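Lalness grocery picks, README

Wrist camera recordings from the arm on the back bench of the Seludik shared workshop. The task is unpacking groceries, chosen over the proper benchmarks on the grounds that we all own groceries.

Maintainer: Kaj Hafstein
Episodes: 576 kept, 77 discarded
Recorded: evenings in July, plus one Wednesday lunchtime
Status: works on my machine, which has a fan zip-tied to it

Hardware

The arm is a Virnska kit, second-hand, with joint 5 rebuilt after it met the drill press. Two-finger parallel gripper. The finger prints are in /parts – use the matte black ones, v4 or later. Versions one to three had rounded pads and juggled everything they touched. The camera sits on the wrist bracket and moves with the arm, so calibrate again each time you bump it. You will bump it.

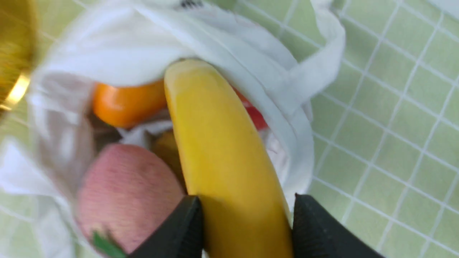

Grip force is set per object in config/force.txt, and the numbers came from a kitchen scale and a lot of bruised fruit. The default is fine for cans and terrible for peaches. Flat inner faces on v4 hold a banana upright with one finger on either side, which the old pads never managed. Thin white bags are the hard case: the plastic crumples, the handle loops over, and the depth estimate goes off to think about its life. Set bag_mode to 1 and close slowly.

Known problems

Some 129 episodes have motion blur during the approach. They are marked blur in the index and left in, because the arm has to live with blur too.

Shiny things near the camera upset auto exposure. Lock it before you start.

Object labels were typed by hand after dinner. "Peach" has three spellings. A fix is welcome.

Using the data

Run unpack.py first, then check.py. If check.py complains about timestamps, run it again. Van den Broek motor drivers need the patched firmware in /fw, and the stock one will shut the gripper at full speed.

Share it, break it, send patches. Please don't ask for the raw video from the first week.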